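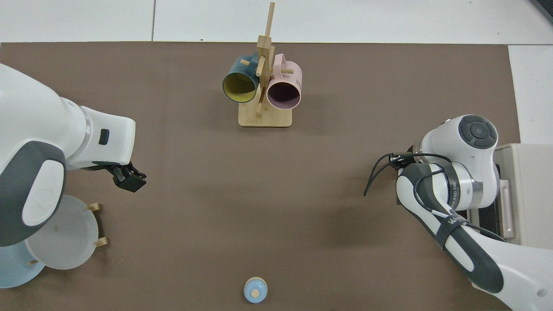
Mugs on the mug tree, plates in the rack, an arm on each side.

Last updated: Sep 12, 2023

Singing Together, Recording Together
Session 3 handout: backing vocals

Hi everyone, and welcome back! Last time we got a lead vocal down that we could all live with, and this time we build the pile of voices that goes behind it. I'm Bernice Odoi, for anyone who joined us late, and I've sung backup in Drindholm bars for longer than I'd like to put on a handout. Read this before you come. Bring headphones (closed-back ones if you own any) and a pencil.

Our practice song is still "Caron Street." I know, I know. You'll be hearing it in your sleep by October.

Finding your part

Start with the melody and sing it until you stop thinking about it. Then find the note a third above the first word and follow the shape of the tune from there. Most of the time this works fine. It goes sour where the chord changes under you, and in our song that happens on "river" in the chorus. Drop down one step on the second syllable and it settles right in.

Low voices, you get the root for most of the verse. Don't be insulted. A held root sung softly makes everybody on top of it sound better in tune, and I'd take one steady low singer over three fancy high ones - sorry, sopranos.

If your part feels too hard, simplify it. Two notes repeated are a perfectly good backing part, and half the soul records I grew up on prove it. 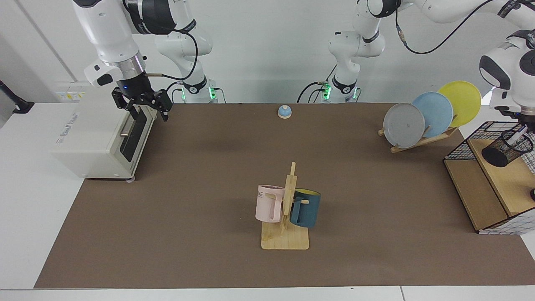

White toaster oven and black mesh pen holder, one at each end.

Where to stand

We'll share one mic for the group takes. I like a loose half circle, an arm's length back, with the loudest singer (you know who you are) a big step behind the rest. Turn your head a little to the side on words that start with P or B. "Baby, please" is the worst line in the song for this and we sing it four times, so practice it!

Consonants are the other thing. When a group all lands a T or an S at slightly different moments, it sounds like gravel. Pick one person to sing the endings and let the rest leave them off. It feels silly in the room and lovely on playback.

Doubling

Once we have a take we like, we sing the same thing again on a new track. Try to match the first one for timing and vowels, and let the tone be whatever it is. I usually stop at 2 passes per part. Past that it starts to turn to mush, though the Zumamau singers I used to open for would stack them up all night and I loved it.

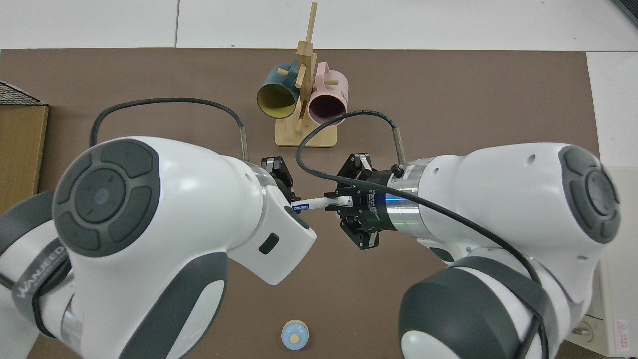
Settings for the Jakard box

The little Jakard interface stays plugged in at the back of the room. Please don't move the cables. Set the gain while people sing the loudest line of the chorus, and leave some space at the top. After that:

- Low cut at 200. We don't need the rumble under the voices.
- A small dip near 1000 if the stack starts to honk.
- Pan the doubles apart, and keep the low part in the middle.
- Reverb last, and less than you want.

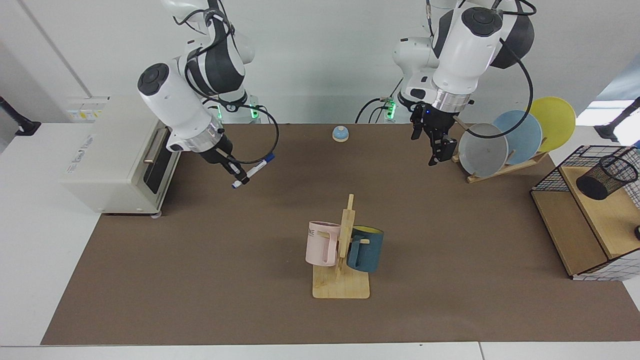
Marker with a blue cap, held in the gripper.

To do before Session 4

Record yourself singing your harmony against the guide track, phone quality is fine. Listen once the next day and write down one spot to fix. And please learn the bridge. I mean it this time.

Get new handouts by email. Enter your address to subscribe to our newsletter.
14 shares | 6 comments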